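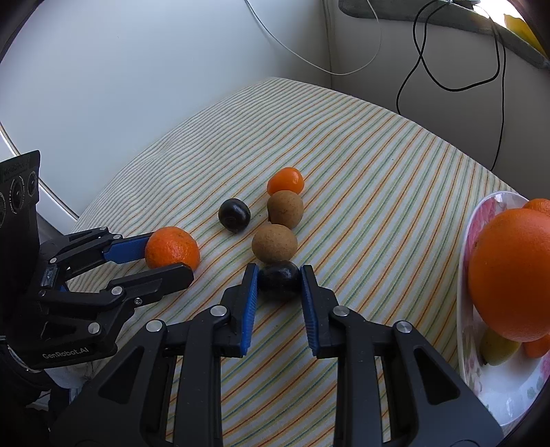

So I have finally started writing letters again. Real ones, with stamps, and a pen that leaks on my middle finger.

It began in February when I was cleaning out the hall closet and found a shoebox of mail from my old pen pal Gifty Amoah. We wrote to each other from age 14 until sometime in college, and then life got busy and we both just... stopped. I sat on the floor and read every single one. She wrote about her geometry teacher, her brother's terrible band (they were called Dredau and knew 5 songs, two of them the same song with different words), and a boy at the bus stop who never did get a name. I laughed so hard I scared the cat.

Then I wrote to her at the last address I had, which was her mother's place, and figured that would be the end of it. Three weeks later there was an envelope in my mailbox! Same handwriting, same habit of running up the side of the page when she runs out of room. Her mom had forwarded it. She has twins now and a job she likes, and she still has my letters too, which is a horrifying thought given what I was like at 15.

Anyway, I got greedy. I wrote to my great-aunt Ruth, who answered on the back of a church bulletin. I wrote to Dariusz from my old apartment building, who called me up instead and talked for an hour (fine, I'll take it). I owe Mawuli a letter and I keep putting it off because his was so good, six pages about a train trip, with a little map in the margin.

A few things I've learned if you want to try this. Buy cheap paper. I have a gorgeous box of cream stationery and I freeze up every time I open it, but give me a yellow legal pad and I can't shut up. Don't apologize for the gap, or do it in one line and move on, because I've gotten letters that were half apology and I just wanted to hear about the dog. And put in the boring stuff! What you had for supper, what the neighbor is building, how much the car repair was. Gifty's old letters are full of that and it's the part I like best now.

My handwriting is a mess, by the way. By page three it looks like I'm riding in the back of a truck. I thought about typing them and Gifty said absolutely not, so my poor readers will have to squint.

I've got 22 stamps left and a free evening, and if you're someone I used to know and you'd like a letter, send me your address. I mean it. Mawuli, yours is going out Saturday, I swear.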